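Grinen Valley Forum > Local > Moor fire, field centre

celina_g
Anyone know if the field centre at Trurnel is still standing? Road shut at the cattle grid, cant get past. Heard the bunkhouse went, main building ok.

kokkinos9
Bunkhouse gone, yes. Roof's in. Lab still there when I came down at 2 this morning. 110 hectares burnt so far according to the board at the village hall.

adwoa_a
110 was yesterday. Bigger now surely, it jumped the beck.

kokkinos9
Just saying what the board says.

Maja W
Worked up there two summers. All the newt records were in the bunkhouse loft, paper ones, 1207 sheets. Told them to scan it. Feel sick. 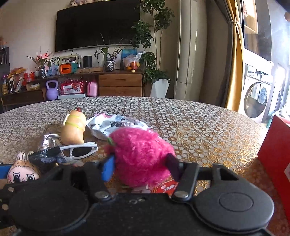 Igor did scan some of it before he left, no idea how far he got. Will email him tonight. If anyone has Renata Sadowski's number pls message me, she had the key to the Huneso store and there might be copies in there.

moorgate
Sorry but who puts a wooden bunkhouse in the middle of deep heather. Should of been cut back years ago.

adwoa_a
It WAS cut back. Strip on the west side, every January. Wind came from the east.

moorgate
One strip isn't enough then is it

celina_g
Can we not do this today. People slept in that building last week.

Maja W
Igor replied. Got as far as the ponds on the north side, rest not done. Still no luck with Renata.

kokkinos9
Road open to residents from 9 tonight, bring something with your address on.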